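Sorlow's Fault Log Deserves a Second Look

Sorlow wants us to believe the June stoppage was a one-off. One arm of a two-armed bench unit closed on an object, the other kept moving, and the two met hard enough to bend a bracket. The company's note gives it three sentences and the phrase "operator timing."

I don't buy it. Pacita Galang, who ran the bench that afternoon, says she pressed stop and waited. The log she kept shows 367 cycles before the collision, and 138 of them had the same small position error. Anyone could have read that.

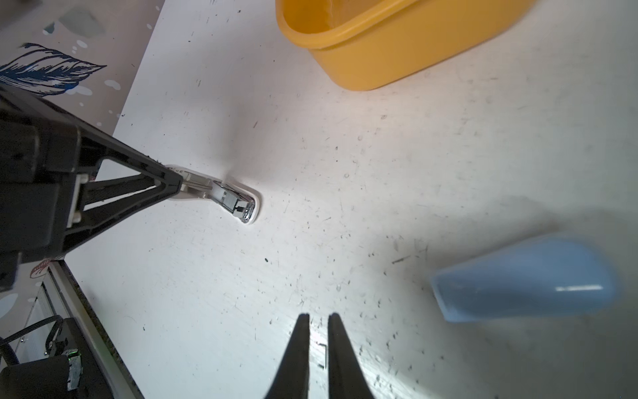 Two arms sharing one tabletop need to know where each other's fingers are, all the time, and a warning that only shows up in a file after the crash is no warning. Thịnh Khương at Sterkus told me the fix is a software check and roughly 200 lines of code. Fine. Then why did the update ship with a new gripper color and no check?

Until Sorlow publishes the full log, I'd keep my hands well away from that bench.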